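Household task benchmark rules

Household task benchmark rules set out how robot arms are tested on everyday objects, toy stoves among them. The Pelgate rules, issued in March 2023, ask for the same start position on every run.

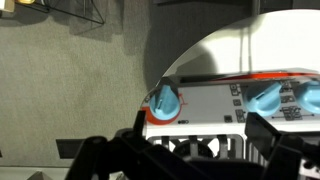
A gripper at the blue knobs of a toy stove

Samina Bhutto has questioned whether a turned toy knob says much about kitchens - the rules offer no evidence that it does.

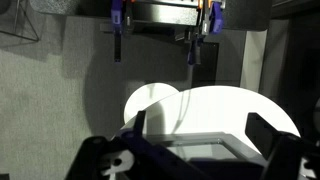 Clamps and table placement are left to each lab, so scores from two sites may not compare. Warraich lists 53 passing results, with no failed runs published.

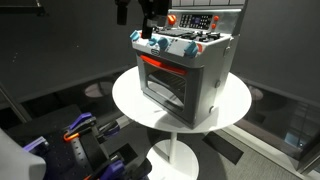

A draft revision would require those failures to be reported. Yamuna Chettiar doubts it can be enforced.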